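5.2 Public demonstration at the Utley open day

The bottle-picking cell was run in front of visitors at the Utley sorting hall on a Sunday in December. The aim was to observe the system under conditions that the laboratory trials in Section 4 had excluded: mixed and deformed containers, changing light from the hall doors, and people standing close to the work area. The session lasted 90 minutes. No changes were made to the grasp planner or to the detection weights used in Section 4, which had been trained on 2,000 labeled wrist views.

The arm was mounted beside an open bin. Two operators were present, one at the control desk (Bunting) and one at the bin (Shahbazi). Arm speed was limited to 225 mm/s for the whole session, well below the speed used in the laboratory. Visitors were allowed to add bottles to the bin between runs and, under supervision, during pauses. A pause was triggered by the operator at the desk and released by hand. Pause time is excluded from the cycle times reported in Table 6.

Bottles were supplied by the host and by visitors. They were not washed, and labels and caps were left in place. This differs from the Barnari set, in which all containers were rinsed and stripped of labels before imaging. We kept the labels for two reasons. First, a label gives the depth sensor an opaque surface on a body that is otherwise clear. Second, the planned installation at Rirkness will receive bottles in this state.

The order of picking was set by the exposure score defined in Section 3.3. In a heap of this kind the score tends to favor bottles that lie across others with the cap end raised, as the cap is opaque and its axis can be fitted with few points. Once a target was chosen, the wrist was turned so that the two fingers opened on either side of the bottle body. The final approach used the wrist view alone. Overhead depth was dropped at this stage because the gripper hides the target from above.

Figure 7 gives a wrist view from the session. The bottle between the fingers has an orange cap and an orange Mirinda label, with the clear part of the body covered in droplets and small bubbles. Part of a second label, yellow-orange in color, shows between the fingers beneath it. Color segmentation alone is a poor guide in such cases, and the planner relies on the cap axis to separate the two bodies. The heap also holds a crumpled green bottle with strong reflections, a type for which the surface fit was often rejected in the laboratory trials.

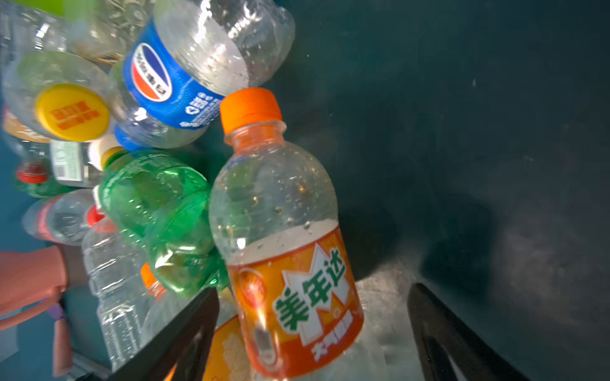
Figure 7. Wrist view of mixed, labeled bottles at the Utley demonstration, with the gripper fingers on either side of the target.

Two failure types were noted by the desk operator. In the first, the fingers closed on two bodies at once and the grip width check stopped the lift. In the second, a soft bottle folded under load and slipped during transfer. Both types are known from the Nair trials, where the same finger pads were used. The demonstration was not designed to yield a comparison between pad materials, and none is made.

Visitor comments were collected on paper by Tapley and Toledo. The most frequent request was for a screen showing which bottle would be picked next. A display of this type was added afterward and is described in Section 6.1.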